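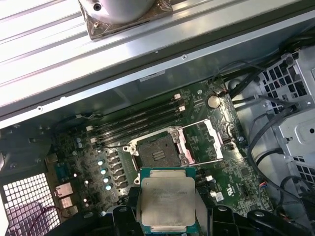
The Geum Pressing Plant opens its doors to the public one Tuesday every June, and this year I went, mostly to see the Gustetti record being made. You'll remember Gustetti as the band that has retired 2 times and come back each time with a longer tour. The new album, *Drarkov*, is billed as the real goodbye. The T-shirts in the gift shop had already been marked down.

Our guide was Sun-ja Sung, who has run the presses since the plant made polka compilations and who was wearing a Vorkosport track jacket zipped up to the chin. She asked who in the group owned a turntable. Most hands went up. She asked who had used it this month, and we moved on to the boiler.

Pressing a record is a noisy business. A puck of warm vinyl goes in, labels go on both sides, the press comes down hard and what oozes out around the edge gets trimmed off and saved. I asked whether the trimmings go into other people's albums. "Black ones," she said. So there may be a little Gustetti in your next Christmas record, whether you want it or not.

The morning shift had finished 1569 copies by the time we got to the packing room, against a target of 1682. The missing ones were blamed on side B, which holds a single song lasting most of the side and has a quiet passage that shows up every tick and pop. Sung played us a test copy in the listening booth, a carpeted closet that fits four people if they like each other. The singer says farewell to the road, the fans, his mother and a boat. The chorus is good — annoyingly good. I was humming it in the parking lot.

Lunch was a hot dog and a bag of chips for 12 dollars, eaten standing up next to a rack of rejected picture discs. The rejects had the drummer's face printed off center, with the spindle hole through his left eye. I asked if I could buy one and was told they go to the shredder, although a man ahead of me on the way out was carrying his tote bag very flat.

Tickets for next June go on sale in the spring. Sung expects they'll be pressing the Gustetti reunion album by then.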